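The Rurnidik Letter

The village of Kikel had wanted a new name for the bypass since April, and by the time the parish got round to asking for suggestions, Ifor Beddoe had already written his on the back of a seed packet and posted it through the clerk's door at six in the morning.

His suggestion was Beddoe Way.

"After my grandfather," he told Denise Goodall, who was the clerk and was still in her dressing gown.

"What did your grandfather do?"

"He was against it."

This was true. Old Mr Beddoe had been against the bypass in the days when it was only a pencil line, and he'd written 520 letters to say so. Ifor had the carbon copies in the loft. He felt that a man who had put in that sort of effort deserved to have the thing named after him, if only so it would know.

Denise put him down as number one on the list and went to find some toast. By dinner time she had a good many more. Darren Yeoman wanted Yeoman Road. Darren Wainwright, who had not spoken to Darren Yeoman since the business with the hedge, wanted anything else. Somebody wanted it called the A-Something, like a normal road.
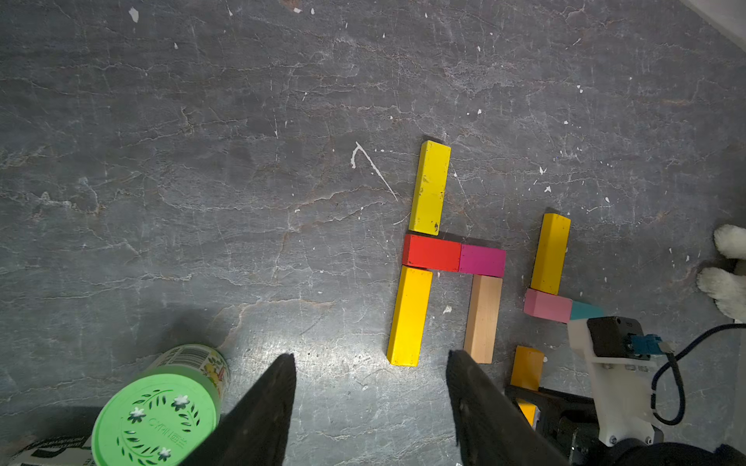
Chalerm Srithong thought they should leave it without a name altogether, and said so at the meeting, standing up to do it. A road with no name got no post, he said, and a road with no post got no bills, and he would like to move there.

There was some clapping. Denise wrote it down as "other".

The trouble was the sign. Wanigasekara, the firm that did all the signs for that side of the county, charged by the letter, and had sent a quote which Denise read out twice because the first time people laughed. Beddoe Way would come to £900. Darren Wainwright asked what Yeoman Road would come to, and when Denise said £1,049 he looked happier than he had in years.

"I'll pay the difference," said Darren Yeoman.

"You still owe me for a hedge," said Darren Wainwright.

Ifor went home and up into the loft, where he sat among the letters with a torch. He had never read them, not properly. He'd always supposed they were about noise and cattle. 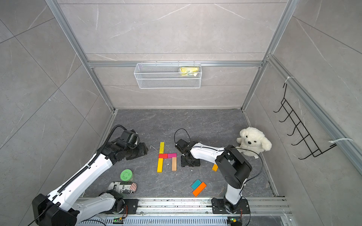
Coloured blocks, Kikel

They were about a woman called Estari. She had lived at the far end of the pencil line, in a cottage at Rurnidik, and as far as Ifor could make out his grandfather had only once in his life been brave enough to knock. The first letter mentioned her garden. By the middle of the box the council had dropped out of it nearly altogether, apart from the "Dear Sirs".

Ifor read until the torch went orange. Then he came down, had a boiled egg, and walked round to Denise's.

"I want to change mine," he said.

"Is it shorter?"

"It's Estari Way."

She counted on her fingers. "Same price," she said, and crossed him out and wrote him in again underneath.

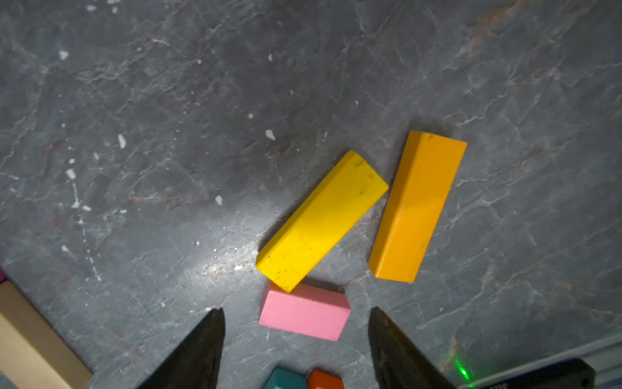 Yellow, pink and orange

It won by four votes. Both Darrens backed it, each under the impression that the other wouldn't. The sign went up a month later with the name spelt correctly and the arrow pointing at the duck pond, and Wanigasekara wanted £1,795 to turn it round.

Ifor wrote them a letter. He rather enjoyed it, and the next evening he wrote another.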